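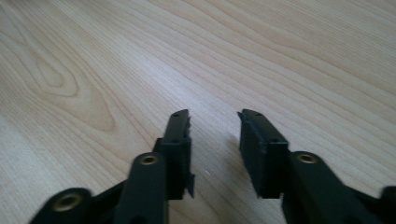 4.2 Attention to grain when people choose a table

Print | E-mail this article

The second part of the study asked how people in Wosusstead look at the surface of a table before they buy it second-hand. In the first part we found that price and size explain most of the choice, but a considerable part remained which neither of them could explain. Several participants told us that a table "looked calm" or "looked busy", and they used these words before they had touched the table or read the card with the price. We therefore decided to treat the pattern of the wood as a separate variable.

We divided the patterns into 2 groups. In the first group the lines are straight or almost straight over the whole visible part. In the second group the lines open around one or more closed rings, as on the left side of the tabletop in Figure 3, where long rings surround a very small one and then join the straight lines again. A tabletop of this kind was always placed in the second group, even when the straight lines covered most of it. This rule is simple, and we accept that it hides differences of degree. An earlier scheme with 7 groups was tested in April and given up, as the two coders disagreed too often about the groups in the middle.

The material came from the sale records of the Dunne hall, which keeps one card for every piece of furniture. Of the cards we received, 688 described a table with an uncovered wooden top and could be used. Painted tops, glass tops and tops with a cloth glued on them were left out. Cards written before the year 2000 were also left out, because the hall had then another way of noting the price and we could not convert it safely.

The pattern of the wood had an effect on the time of sale, but it was not the effect we expected. Tables from the first group were sold sooner when they were large. For small tables the order was reversed, and those with rings left the hall earlier. One possible reading is that a buyer accepts a strong pattern more easily on a small piece, which will stand beside other furniture - a dining table has to be looked at every day and from close. The interviews give some support to this reading, although only few participants spoke about it without being asked.

Two limits should be mentioned. The Kikix catalogue, from which we took the names of the patterns, was made for floors, and its terms do not always suit a table. Secondly, the light in the hall is not the same in all the rooms. A surface which reflects the light can seem paler than it is, and the lines are then less easy to follow. We did not correct for this.

The same coding rule was used for the Fotance records, which are treated in section 4.3.

Print | E-mail this article | Back to top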